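Histach Kitchen Manipulation Simulator – open day review

The Ashby office ran its open day in December, with the Histach simulator set up on two workstations and a queue for each. I had 14 minutes at the keyboard and a longer session afterwards with Hanna Żak, who maintains the scene library.

Histach renders domestic kitchens and drives a simulated arm through them. The licence on show was the single-seat one, priced at 400 a month. It includes 215 kitchen layouts and a task editor. Sturow, the physics layer, is installed separately and has its own version numbering, so check compatibility before updating either.

Setup is plain. A layout is loaded, a task is picked from a list and the arm starts from a stored pose. Cabinet doors are hinged with adjustable friction, and handle geometry is modelled for contact, flared ends included. Przemysław Zieliński ran the door-opening task with three friction settings. At the highest the fingers slipped off the bar on the first attempt and held on the second. The contact log gave a usable account of both.

The wrist view is the part I would pay for. It rolls with the arm and makes no attempt to level itself, which is correct behaviour and hard on the operator. Cabinet lines go diagonal, the worktop tilts, and part of the view is taken up by the gripper body. A levelled preview can be switched on beside it, at some cost in speed. 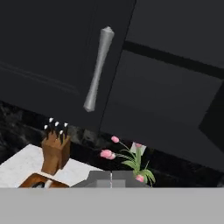 Wrist view in a dark kitchen layout: bar handle, knife block and tulips, with the gripper along the bottom.

Surface materials are good. Veining on the black marble stays readable at this distance, and brushed metal takes a soft highlight. Lighting is even by default – too even for testing perception, in my view – and the controls for changing it are buried two menus down.

Export was the weak point. A batch of 3,000 stills stalled once and had to be restarted from the beginning. Żak said resumable export is planned but gave no date. The manual covers the task editor well and the export options hardly at all.

Recommended for grasp and door work. For large image batches, wait for the next release.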